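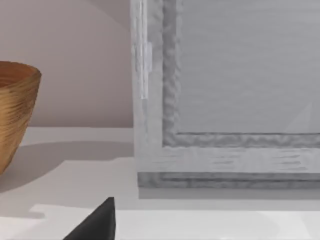 Feb 27, 2023. Visit to Cillstead, simulation demo

Went over to the Lundberg group's open day at Cillstead. Notes for whoever takes the March visit.

Setup. Two arms over a white table, all rendered, driven by two people at the bench. Views from the grippers go to side monitors, the wide view to the projector. Lamai Duangkaew ran the session and answered most of the questions. Table objects: a bowl, a framed gray cabinet thing, a boxed item, a dark red can-shaped container. The task set is called Flollbridge internally. It holds 38 tasks, of which 16 are considered stable enough to show visitors.

Grasping. Fingers are black and chunky. Contact model is their own, written after they gave up on the stock one. I asked about grip force on thin packaging. Boxes are rigid bodies, so nothing dents and the force reading means little beyond hold / no hold. She was clear about that.

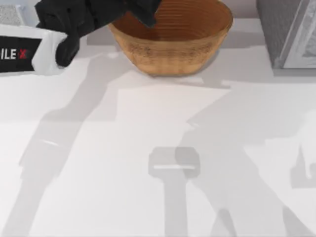
Shadows are on by default and both arms cast them. They tried training without and saw the policy get worse on the real bench, where the overhead lights do much the same. No numbers offered. Ask again in March.

Data. Almost 3000 demonstrations logged so far, all teleoperated. Failed grasps are kept and tagged. MacDonald asked about the split between operators; they record an operator ID but have not looked at it. Reset between runs is scripted, object poses drawn from a fixed seed list.

Fingertip views. Useful at close range, poor for anything else. A tip near a round object sees a lot of background and one side of the object. Label text does not survive at that resolution. 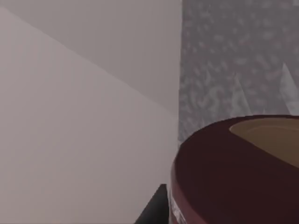

They feed both the close and wide views to the policy and let it sort out the weighting. Dropping the wide view broke placement in their tests. Dropping the close one mostly hurt the final approach.

To do:
- get the seed list format from Lamai
- check whether our finger geometry loads in their build
- render time per step, forgot to ask
- return visitor badge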